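Teaching by Hand, One Bad Grasp at a Time

At Trerkstead, most of the working day goes into moving objects a short distance. An operator sits at a desk with a handheld controller, watches a screen, and steers a robot arm toward whatever the task sheet names. When the object is where the sheet wants it, the operator presses a button, the episode is saved, and the next layout loads.

Arūnas Strazds runs the sessions. He came to the work from machine-tool programming, where a motion is written once and repeated until the part is worn out. Teaching by demonstration reverses the order. The motion is performed many times, each time a little differently, and the program is whatever a learning algorithm can recover from the differences.

The group records in two ways. The first is hand guiding, in which the arm's motors are set to compensate for gravity and a person pushes the links through the motion directly. Contact forces are felt through the arm, and a new operator can produce usable data within a morning. The drawback is that the person's hands and forearms appear in the camera images, and they will be absent when the robot works alone. A policy trained on those images can come to depend on them.

The second is remote control. The operator's hand position is read 100 times a second and mapped to the position of the gripper. The images stay clean, but the sense of touch is lost. Operators compensate by slowing down near contact, and the slowness ends up in the data. Ona Raudsepp, who maintains the recording software, trims pauses longer than a set threshold. She does not speed up the remaining motion, having found that a policy trained on accelerated approaches tends to strike the object before the fingers close.
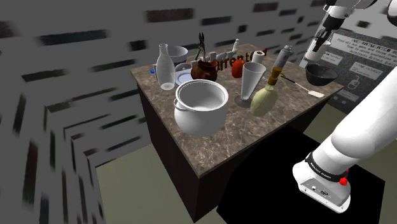

Simulation is where Trerkstead now does the larger part of its remote recording. The software, called Elevo, places objects on a virtual table, swaps the surfaces and walls, and gives the operator the same controls as the physical station. Layouts are kept crowded on purpose. In a typical one, a spatula lies with its shaft running diagonally across a marble tabletop, its blade just in front of a black bowl, and the gripper has to come in over the pair from the upper right. A tall clear glass with a flat, dark foot, overlapped by a leaning bottle, leaves the operator little choice about the side from which to reach it. Strazds regards such arrangements as more useful than open ones. With space on every side, four operators will approach an object in four ways, and the algorithm may average them into a path that none of them took.

Transparent objects are a separate problem. A renderer knows exactly where a glass wall is, while a physical depth camera often reports the surface behind it. Raudsepp's answer is to corrupt the simulated depth readings before they are stored, using an error pattern measured on real glassware. The operator still sees the clean rendering. The learner receives the damaged version and has to work out the grasp from that.

The current set, recorded under the project name Mullberg, holds 377 accepted episodes. Another 200 were rejected, most of them for collisions with an object that was not part of the task. Rejected episodes are not deleted. Those in which the operator made a mistake and recovered from it are filed separately, and a portion is returned to training with the faulty segment masked. A robot that has been shown only clean approaches has no data on what to do from a poor position, and it reaches poor positions soon enough on its own.

Labeling is done by a second person. The labeler marks four events in each episode: start of approach, first contact, stable grasp, and release. First contact causes the most disagreement. In simulation it can be read from the physics engine, but a brush against the rim of a bowl registers in the same way as the beginning of a grip, so the mark is still placed by eye.

Transfer to the physical arm began in July with rigid, opaque items. Bowls and pots went first. Tools with thin handles followed and were harder, the simulated friction having been set too high. Operators had learned to pinch a handle near its end and lift, and the real tool rotated in the fingers. The friction values were lowered and the handle tasks were recorded again.

A comparison of the two recording methods, designed by Dumitrescu, an outside testing firm, is scheduled next. The same operators will demonstrate the same tasks by hand guiding and by remote control, with equal recording time for each method in place of equal episode counts. Strazds expects hand guiding to lead on insertion tasks and to trail on anything that depends on the camera. Raudsepp has asked that the operators' forearms be left in the images.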